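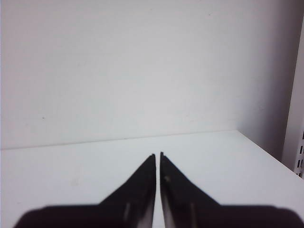
I moved my savings out of Grindel in April, and it took far longer than it should have. The account had paid next to nothing for years, and I kept meaning to deal with it. The form asks for your old address, your new address and the name on the account exactly as it was first typed, which in my case was wrong. I filled it in at a plain white table, with a black pen and a cup of tea, and still managed to put the branch code in the wrong box.

Search this blog Search Go

The first call was 7 minutes on hold and then a dropped line. The second time I got Hema Chettiar, who found the mistake in the name and fixed it while I waited. She told me there was a limit of $1000 a day on transfers out, so the $2000 I wanted to move first had to go in two parts. I wrote that down — I had already forgotten one password that morning.

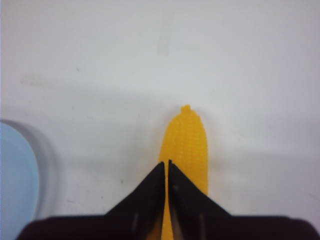
Yellow toy corn on a white tabletop.

The new account is with Umen. I looked at Lestar too, but they wanted a minimum balance I didn't want to think about every month. Umen pays interest on the last day of the month and sends a short email when it does. The old account closed four days after the second transfer. I still have the paper passbook in the drawer and will probably keep it.

Next I need to sort out the car insurance.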